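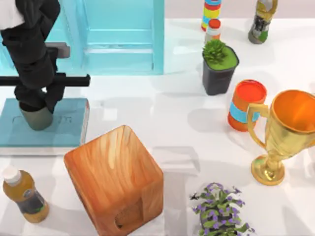 Gray-green cylinder on a teal slab.

Heated Stones: What the Label Leaves Out
Speaker notes, Nundcombe Mineral Club, Wednesday, August 5, 2020

Start with the citrine. Hold up the orange cluster from the Setudstead show and ask who would pay the ticket price, $100. Wait for hands. Then say that I think it's amethyst that went through an oven, and that the dealer's card said "natural citrine, top color."

Be fair here. Heated amethyst is real quartz. Heat changes the state of the iron in it and the purple goes yellow, orange or reddish brown. I don't object to the oven. I object to the card.

Signs I look for (go slowly, people write these down):
- Burnt orange at the tips, chalky white at the base.
- Short stubby points in a crust, the way amethyst grows inside a geode.
- A whole tray of the same loud color.
Natural citrine tends to be paler, often a smoky yellow. None of this is proof. Say that twice. I've been wrong about stones from across a table and so has everybody in this room.

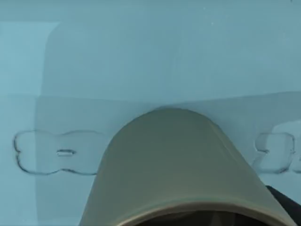
Thanasis Zervas wrote to me after the January talk: "You make it sound like a crime. Most buyers want a nice orange stone and they get one. Half my customers would be disappointed by the real thing."

Read that out in full. He has a point about the customers. My trouble is that they were never asked. If the card says "heated amethyst" and they still want it, fine, sell it to them.

Next, tanzanite, quickly. Nearly all of it is heated and the trade mostly admits this. Brown crystal goes in, blue to violet comes out. Nobody faints. So disclosure doesn't kill a market, whatever you hear at the back of a dealer's tent.

Then sapphire, which is where the money is. Ordinary heating of sapphire can run well past 900 degrees Celsius. It can melt or dissolve the fine rutile needles we call silk. Under magnification you may see broken silk, or little disc-shaped fractures around a crystal that swelled. "May" is doing a lot of work there. A low-temperature job can leave very little behind, and I don't trust anyone who clears a sapphire with a pocket loupe in 3 minutes.

Pass around the Marard parcel now. Count on it coming back slowly. The invoice says "unheated" with no lab named and no report number. I paid $770 for the lot and I'd call that the price of not knowing.
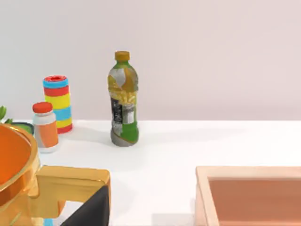
Can a jeweler tell me whether my stone was heated?
Sometimes, if the signs are plain, but for an expensive ruby or sapphire you want a report from an independent lab.

Expect a follow-up about the Tomaszewski pamphlet, the one with the color chart. I've read it. The chart is pretty and I couldn't find where the samples came from. A printed color shifts with the ink and with the lamp you read it under, so I wouldn't buy or reject anything on the strength of it.

If time is short, skip the bit on radiation and blue topaz. If there's time, keep it to this: colorless topaz is irradiated, then usually heated, and that's where nearly all the deep blue in the shops comes from.

Last thing before the break. Ask them to get the word "heated" or "unheated" written on the receipt, with the seller's name. Watch what happens to the seller's face. Coffee is in the side room, and I need the Marard stones back first.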